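**September 2010, Sonntagabend**

Füße hoch, Tee steht da, und ich habe mir fest vorgenommen, endlich wieder was aufzuschreiben. Zuletzt im April! Da ging es noch um den Wasserschaden und ob wir überhaupt in der Prarkstead bleiben. Jetzt sind wir seit drei Wochen im neuen Raum, unten, mit dem Fliesenboden, und ich rede in Gedanken immer noch vom "neuen Raum", als wäre ich da zu Besuch.

Also der Raum. Ich mag ihn lieber, als ich zugeben wollte. Am Anfang habe ich nur gemeckert (zu hallig, zu kalt an den Füßen, die Fliesen, wer legt in einem Büro denn Fliesen), und Manee hat sich das geduldig angehört und mir dann dicke Socken mitgebracht. Graue, mit Noppen. Ich trage sie jetzt jeden Tag in den Hausschuhen und finde die Fliesen plötzlich ganz in Ordnung. Man kriegt sie ja auch so schnell sauber. Am Donnerstag ist mir eine halbe Kanne Kaffee umgekippt, zweimal gewischt, fertig. Auf dem alten Teppich hätten wir das bis Weihnachten gerochen.

Größtes Thema der Woche war das Whiteboard. Ich wollte ja von Anfang an eins für die Wand, schön fest, zwei Dübel links, zwei rechts, und Ruhe. Ívar wollte unbedingt eins mit Rollen. Wir haben uns darüber an drei Tagen hintereinander in der Teeküche gestritten, jedes Mal freundlich, jedes Mal ohne Ergebnis, und irgendwann hat er einfach bestellt. Bei Erkilel, 169 Euro plus Lieferung, und die Lieferung war natürlich nur bis Bordsteinkante. Geregnet hat es auch. Wir haben das Ding zu dritt reingetragen, ich rückwärts durch die Tür, mit dem Ellenbogen voll gegen die Klinke. Der blaue Fleck ist heute gelbgrün und richtig prächtig.

Beim Aufbauen dann das übliche Theater: Anleitung mit winzigen Zeichnungen, vier Schrauben übrig, und ein Rad, das beim ersten Mal nicht einrasten wollte. Manee hat es mit dem Schuhabsatz reingeklopft. Seitdem rollt es, quietscht aber, wenn man es nach links schiebt. Nach rechts gar nichts. Ich muss mal Öl von zu Hause mitbringen, das steht jetzt seit Dienstag auf meinem Zettel, und den Zettel habe ich am Freitag in der Manteltasche wiedergefunden.

Jedenfalls steht es jetzt mitten im Raum und ich muss sagen, Ívar hatte recht. (Er liest das hier zum Glück nicht.) Man sieht es von überall, und weil es so groß ist, hat man dahinter fast ein eigenes kleines Zimmer. Ich habe mich am Mittwoch mit meinem Brot dahintergestellt und in aller Ruhe gegessen. Fünf Minuten lang hat mich keiner was gefragt, herrlich. Man vergisst nur leicht, dass die Schuhe unten rausgucken!

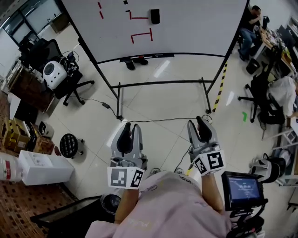
*Unser großes Whiteboard auf Rollen, mit Schuhen dahinter*

Die roten Klebestreifen auf der Tafel gefallen mir übrigens besser als jeder Filzstift. Das sieht gleich nach was aus, so Klammern und Striche, und es verschmiert nicht, wenn man mit dem Ärmel drankommt. Ich komme nämlich immer mit dem Ärmel dran. Meine weiße Strickjacke hat vom alten Board einen grünen Rand, der geht auch bei sechzig Grad nicht mehr raus.

Überhaupt, Klebeband. Wir haben inzwischen Klebeband in allen Farben, und das gelb-schwarze auf dem Boden neben dem Board liebe ich sehr. Ein bisschen Baustelle, ein bisschen Biene. Der kleine grüne Schnipsel weiter rechts ist mir erst aufgefallen, als ich das Bild zu Hause am Rechner groß gemacht habe, und jetzt juckt es mich in den Fingern, den morgen früh als Erstes abzuziehen. Das Kabel quer über die Fliesen muss auch weg oder wenigstens an den Rand. Ich bin da schon zweimal mit der Teekanne drüber und habe beide Male gedacht, so, jetzt. Bei Mussa gibt es diese flachen Kabelbrücken aus Gummi, die wollte ich mir ansehen, aber samstags machen die um eins zu, und wer ist samstags um eins schon angezogen.

Stühle! Fast vergessen. Die schwarzen Bürostühle sind aus der Auflösung von Jiteck, da hat Manee einen Kontakt, und wir haben für alles zusammen, Stühle und Regal und den Schrank, 1.090 Euro bezahlt. Ívar hatte mit 2.000 gerechnet und ist den ganzen Nachmittag herumgelaufen wie einer, der im Lotto gewonnen hat. Von der Differenz will er eine ordentliche Kaffeemaschine. Ich will Vorhänge. Mal sehen, wer diesmal einfach bestellt.

Einer von den Stühlen sackt ab, ganz langsam, man merkt es gar nicht, und nach einer Stunde hat man das Kinn auf der Tischplatte. Ich habe ihn unten mit einem Stück gelbem Band markiert, damit ich ihn nicht wieder erwische. Am Freitag saß dann trotzdem ich drauf. Das Band war ab. Ich verdächtige niemanden, aber Ívar hat sehr fröhlich geguckt.

Der braune Holzschrank am Fenster ist mein Liebling. Der passt zu gar nichts im Raum, alles andere ist schwarz oder weiß oder irgendwas mit Kabel, und dann dieser gemütliche braune Kerl, der aussieht, als käme er aus dem Wohnzimmer von Tante Hilde. Manee findet ihn scheußlich. Sie hat vorgeschlagen, ihn weiß zu streichen, und ich habe gesagt, nur über meine Leiche, und dann haben wir beide so gelacht, dass der Ívar von seinem Platz rüberkam, um zu fragen, was los ist. Eine Tür klemmt. Drinnen riecht es nach Bohnerwachs, und ganz unten lag noch ein Kalenderblatt von 1987 als Schubladenpapier, das habe ich behalten.

Was mich noch beschäftigt, sind die Schreibtische. Auf dem in der Ecke sieht es inzwischen aus wie bei uns im Keller, und meiner ist leider keinen Deut besser. Ich hatte mir für den Umzug so fest vorgenommen, dass diesmal alles seinen Platz bekommt! Dafür habe ich extra Sammelboxen gekauft, 32 Stück im Karton, weil die große Packung billiger war, und jetzt stehen die leeren Boxen im Flur und nehmen mehr Platz weg als der Kram, der reinsollte. Morgen fange ich an. Eine Box für Stifte, eine für Adapter und Netzteile, eine für das ganze Klebeband. Und eine für Sachen, von denen keiner weiß, was es ist, die wird als Erste voll.

Das weiße Regal an der Seite könnte man auch mal drehen. Ich sehe das nicht gern, wenn ein Regal so halb im Weg steht, aber wenn man es an die andere Wand rückt, kommt man nicht mehr gescheit ans Fenster, und lüften müssen wir, gerade jetzt, wo die Heizung wieder anläuft und alles nach warmem Staub riecht. Ich habe heute Nachmittag auf Karopapier einen Plan gezeichnet, mit ausgeschnittenen Möbeln zum Schieben. Eine Stunde lang am Küchentisch Papierschränke geschoben, am heiligen Sonntag! Rausgekommen ist fast genau die Anordnung, die wir schon haben, nur der Papierkorb steht woanders.

Ach so, und Pflanzen fehlen. Eine einzige würde ja reichen. Mama gibt mir einen Ableger von der Grünlilie, sagt sie, die überlebt alles, sogar mich. Der Topf soll auf Tante Hildes Schrank (so heißt der jetzt).

Tee ist kalt geworden. Morgen: Öl, Boxen, grüner Schnipsel. Und Manee die Tupperdose zurückgeben, die steht hier seit dem Umzug und ich habe sie jetzt schon zweimal selber benutzt.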